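Textiles 222: Fabric Properties
Unit 3 Notes: Drape, Hand and Weight

Reading: course packet, Unit 3. Bring the Inel swatch set to lab.

Drape is the way a fabric hangs under its own weight. It depends on fiber, yarn, weave or knit, and finish. Two cloths of the same weight can drape very differently. A tightly woven cotton stands away from the body, while a loose rayon of equal weight falls close to it.

Terms to know

Hand: how a fabric feels when touched or squeezed.
Weight: mass per unit of area, given in grams per square meter or ounces per square yard.
Bending length: a measure of stiffness. A longer bending length means a stiffer cloth.
Bias: the 45 degree direction between warp and weft. Woven cloth usually drapes most softly on the bias.

Finishes

Starch and resin finishes add stiffness. Softeners reduce friction between yarns and let the cloth fold more easily. Washing can remove some finishes, so record whether a swatch has been laundered before you compare it with another. The Daltov swatches were laundered at the start of term; the Dmytriv swatches were not.

Sag between two points

Cloth held at two points drops into a curve along its top edge. Bring the points closer together and the curve gets deeper. Stiff cloth makes a shallow curve with a few large folds.

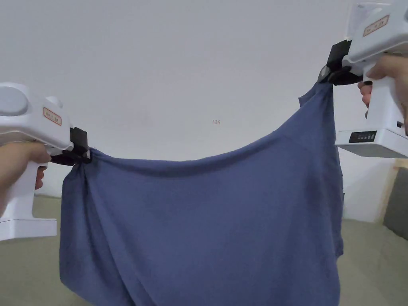
Fig. 3. Thin, soft fabric held at two points, with a deep sag along the top edge.

For lab

Cut one strip on the warp and one on the bias from swatch 3601. Condition both strips overnight. Lab reports count for 50 points and go in the tray outside Hulham Hall lab.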